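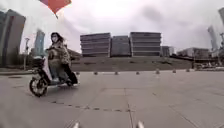
Subject: Re: [Paner-riders] Front basket on a small scooter – how much is too much?
Date: March 14, 2025
To: Paner riders list

Hello all,

I answer below the parts of the earlier message, because there were several questions in it. The scooter in the picture at the top is a low one with the basket in front of the handlebars, and you see how the rider sits upright with the feet on the footboard.

> I am thinking to buy a small electric scooter for the
> trip between Araya and the Wurnitz market. It is mostly
> flat, with one big paved square in the middle. Is a front
> basket a good idea, or does it make the steering heavy?

I have had a front basket for two winters, on a scooter of a similar kind. With bread, a few vegetables and a lock in it I feel no difference. With two full bottles and a bag of potatoes I feel it very much when I turn slowly. On a wide square it does not matter, you can make your turn as large as you like. At the narrow gate behind the market it matters more.

My own rule is that heavy things go low, between the feet if there is room for them, and only light things go in the basket. Please check also what your manual says about the weight, mine has a limit and I did not read it until the first bracket was bent.

> Also, what do you wear when it is cold? My jacket is
> good for walking but on a bicycle I am freezing.

On a scooter you do not pedal, so you get colder than on a bicycle. I would take a thick coat which covers the hips. A long one must be looked at before you start, so that no part of it hangs near the back wheel. I sit down, pull the coat forward a little, and then feel behind me with one hand.

A face mask helps more than I expected. I began to wear one against the dust near Dratent and kept it for the wind. For long hair I have no good advice, mine goes inside the collar and comes out again after 500 metres.

Trousers are my weak point. The knees are bent and the wind finds them first. If somebody on the list knows a lap cover which does not flap, I would be glad for the name of the shop.

> Is it permitted to ride across the square?

I do not know this for certain. There used to be a sign on the Araya side, but I have not looked for it since last March. I would go slowly and keep a good distance from people on foot – and from children with kites, as the strings are hard to see against the sky.

If you would like to try my basket before you buy one, write to me off the list. It comes off with two screws, and I can bring it to the market.

Kind regards from the Dratent side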